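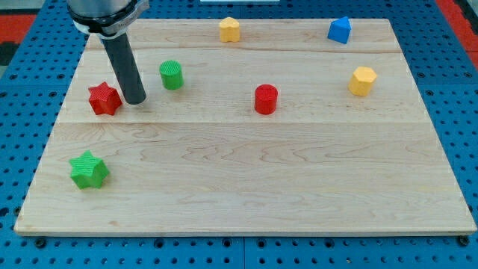

Coloured blocks on a board of pale planks.

Reference > Crafts and materials > Woodworking > Edge-glued panel

Edge-glued panel

An edge-glued panel is a wide, flat piece of timber made by joining narrower boards side by side along their long edges. It is used for table tops, shelves, chopping boards, cupboard doors and other work where a single board of the right width would be costly or likely to warp.

Making

The boards are first planed to the same thickness, and the edges are made straight and square. Glue is spread along the edges and the boards are held in clamps until it sets. Some makers add dowels or loose tongues, mostly to keep the boards level with one another -- a sound glue joint in most timbers is as strong as the wood beside it. The panel is then scraped and sanded flat.

Grain

Wood swells and shrinks across the grain as the air grows damp or dry, and hardly at all along it. A wide panel must therefore be free to move. Table tops are commonly fixed with slotted screws or wooden buttons. Opinions differ on whether the growth rings of neighbouring boards should face the same way. Severin Tanner's workshop manual advises turning every second board over, while Lejla Dumitrescu holds that the better face should always go upwards.

Trade use

Ready-made panels are sold in standard lengths and widths. The mill at Siltden began making them in beech and maple for school furniture, and at its busiest turned out 248 panels a day. Its rival at Wemport supplied 2,000 desk tops in one order and closed six years later. The Siltden mill still runs two presses.

See also: Butt joint, Breadboard end, Plywood

Filed under: Timber, Joinery, Furniture making
6 comments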